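**Plumby Kitchen Guide, Section 4: Plates and bowls on the counter**

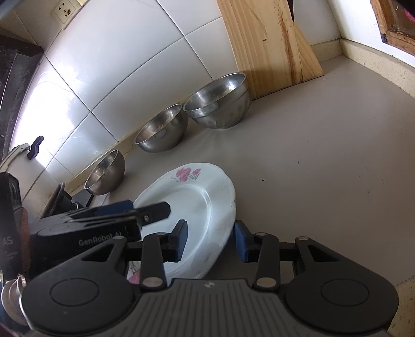
Rev. 2 May 2024 · p. 25

Read 4.1 before you start. Goes for all Plumby rentals incl. the Bolmont units.

**4.1 Clear and wipe**

1. Everything off the beige counter. Cutting board too.
2. Wipe counter, then the tile behind it. Damp cloth, no scouring powder.
3. Dry with a towel. Leave it five minutes.

**4.2 Mixing bowls**

1. Get the three stainless bowls. Check the insides for dried batter, flour etc.
2. Stand them up along the back, against the tile. Largest on the right next to the wooden cutting board, then middle, then smallest on the left.
3. Let go slowly. If one slides, wipe under it and try agian.

Note: don't nest them if they're still damp. You get rings and they stick together.

Caution: no steel wool on the bowls, inside or out. Brushed finish scratches and it won't come back.

**4.3 Oval serving plate (white, pink flowers)**

1. Hand wash only. Warm water, soft sponge, regular dish soap.
2. Go around the rim twice. Gray smudges show up there, mostly metal marks from forks and pans. Baking soda paste on a fingertip, rub, rinse.
3. Go easy over the flowers and leaves. No paste on the pattern.
4. Stand the plate on its edge to check it. Tilt to the light, look for chips and hairlines.
5. Dry both sides, put it away flat. Thibodeau units: plate rack left of the sink. All others: upper shelf, felt liner under it.

Caution: never leave the plate standing on edge by itself. It will roll.

Chipped? Don't put it back. Wrap in newspaper, tag it, order part 629 from Astico. Bowls are part 219, sold as a set only, so one bad bowl means a new set. Orders in before the end of March ship free, after that add it to the unit's bill.

**4.4 Last look**

- bowls in size order, nothing inside them
- cutting board dry, upright
- plate put away
- cloth hung up, not left in teh sink

Limit on replacements is $80 per unit without asking. Over that, call first.

Glasses and mugs, see Section 5.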